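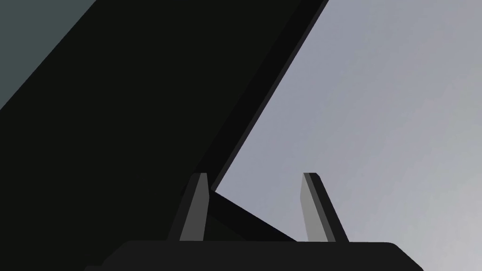 Dark shapes on a pale ground.

How to present a logo without losing a fortnight

I have presented logos to bakers, dentists and a man called Valtteri Pelkonen who wanted "something like a fox, but legal". The method below has survived all of them.

Step 1. Draw it in black first
Colour is a bribe. If the client falls for the green, you will spend March discussing green. For Grumholm I drew 48 marks in plain black and showed three. The other 45 live in a drawer and should stay there.

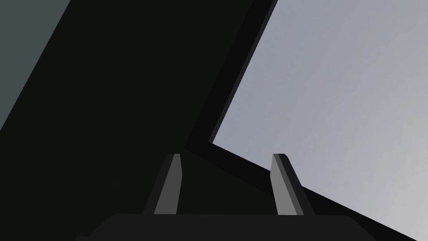 Keep the shapes solid at this stage, with no gradients and certainly no shadows. Then shrink each one to the size of a shirt button. Whatever turns to porridge goes in the drawer too.

Step 2. Put the name beside it
Set the full name in two typefaces, one quiet and one slightly less quiet. Long names need testing early. Ultstead looked splendid until we met the "lts" in a condensed face, where it became a fence.
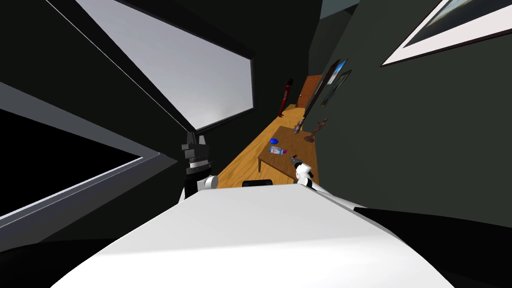 Step 3. Send one PDF
One direction per page, numbered, at 100 per cent scale. Call the file something sensible. My Satamitz folder still contains "final_final_203", and I can't tell you how it differs from 202.

Step 4. Ask for one reply
Have the client gather everyone's comments into a single email. Ask which direction they prefer and what worries them about it. Don't ask whether they like it, unless you have the afternoon free and a strong pot of tea.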